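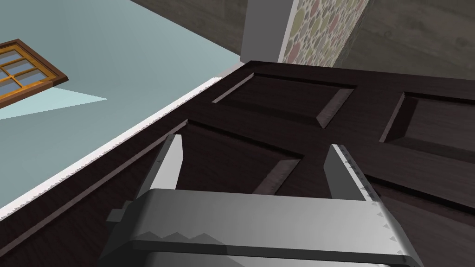
The wrist camera view in the simulator, gripper up close to the paneled door.

Sixten Lie has six browser tabs open and a sandwich he hasn't touched. He looks after the door cell at Hoekstra's Katville shop, which means the real arm on its steel pedestal and also the copy of it that lives in software. When I come in he's working on the copy.

"Give me two minutes," he says. It's more like ten.

The cell opens and closes doors. All day, different doors, for a customer in Drirnitbridge that makes hinges and latches and wants them worn out on purpose. One arm, two-finger gripper, a frame the doors get bolted into. Lie took it over in April from someone who left him a binder and not a lot else.

First thing he did was measure the fingers. "The drawing had them a little short. So every approach in the simulator looked fine and then on the floor we'd tap the panel. Not hard. Just tap. But you tap a door 853 times and you've got a mark."

853 is a real number, he wrote it down. The door is leaning against the wall behind his desk, with a dent you could rest a marble in.

So now nothing runs on the floor until it has run in the sim, and he watches it from the wrist camera, not from the nice wide view. Why that one? "Because the wide view lies to you. Everything looks like it has room." From the wrist he can see how near the fingertips are to the wood, and if he doesn't like it he backs the approach point off and runs it again. The fingers point straight at the door, open, and the gap between them is where he keeps his eye.

I ask about the jagged edges, the little teeth down the side of the fingers on screen. I figured they were for grip.

He laughs. "No, no. Ours are smooth. Drawing's rough there, I haven't bothered cleaning it up." The collision check uses a separate, simpler shape, he says, a plain block slightly fatter than the real thing. What's on the screen is for him to look at. The cobblestone wall and the window came with the room he started from, and he left them. Same with the blue paint. Shop walls are beige.

Setup for a new door goes like this, as best I could write it down while he talked. Door goes in the frame. Bolts get torqued. He jogs the arm by hand to three corners of the door and saves each one, and the software works out the plane. Then the same door, or near enough, gets loaded in the sim. Dark wood, light wood, doesn't matter, but the panels do. "Recessed panels, you've got a flat bit and then a slope and then another flat bit. If you come in at an angle and you're off, a finger catches the bevel. A flat door forgives you."

He does the sim pass at 40 percent speed first. Then full. Then the floor, at 40 again, with his hand on the stop.

How long does that take? "If nobody talks to me, a morning."

Looking after the thing is less interesting, he warns me, then talks about it for half an hour. The fingers come off every week and get wiped down and checked against a gauge block. The finger pads are replaced at 66 hours of running, which is his own figure, the manual doesn't say. He got there by ruining a few sets. Cable at the wrist is the one that worries him. It flexes on every cycle, and when it starts to go the gripper reports closed when it's open, or drops out for a blink and comes back.

"First time I spent a day and a half in the software looking for it. It was the cable. Second time I bent the cable with my thumb and watched the light. Took a minute."

He keeps two spares in a drawer now, ordered through Cestport, and he re-zeros the gripper every time one goes in. Forgot once. The arm closed on a handle that was, as far as it knew, somewhere else. Handle survived, one finger did not, and he had to remeasure the new one and fix the model agian before anything could run.

That part seems to be what he'd want the next person to know. Change a finger, change the file. Same day. There's a strip of tape on the pedestal that says FILE? in marker.

Does he ever just trust it? He thinks about that while the sim runs another approach, slow.

"The closing I trust. The getting there, no." He stops the run and moves the point back a hair. Then he remembers teh sandwich.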